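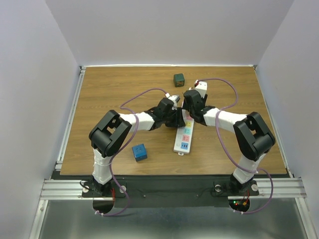 Who should decide when a two-arm episode counts as a success? Someone other than the person running the arms, working from a rule written down before the first episode starts.

Figure 1. Bimanual cell with both grippers over the power strip. The two dice-like cubes, one blue and one dark green, stay on the table as distractors.

4.2 Labelling rules and cable practice

I'll admit we came to this backwards. Refugio Sandoval and I had recorded 1,533 episodes at Pusum before we sat down and wrote any rules, and when we relabelled them we disagreed on 223. Most of the fights were over the word "done". I was happy once both grippers had let go; Refugio wanted the arms back at home as well. He won, and the Grerska protocol now says so.

The second rule covers cables. Each arm in Figure 1 carries a purple one that arcs loosely over the table, and we like it that way — a tight cable tugs at the wrist and the policy learns the tug. Operators check the slack at both elbows every 20 episodes and write it in the log, even if nothing has moved.

Third, the power strip stays unplugged from the mains for every episode. We borrowed the wording from the Watkins lab handbook and made it stricter: 2 people sign the sheet, and neither can be the operator. Is that a bit much for a small lab? Maybe, but I sleep better.

We haven't settled what to do about re-grasps. The January draft threw them out, the current one keeps them with a flag, and our colleagues at Grernier would rather have a separate class.

Filed under: Lab Practice, Manipulation, Data Quality

Print this section | E-mail this section

Comments

gripper_gal: We flag re-grasps too. Do you flag each arm separately?

T. from the workshop: Good call on the slack check. Ours was monthly and that was hopeless.

mox: Would love to see the sign-off sheet if you can share it.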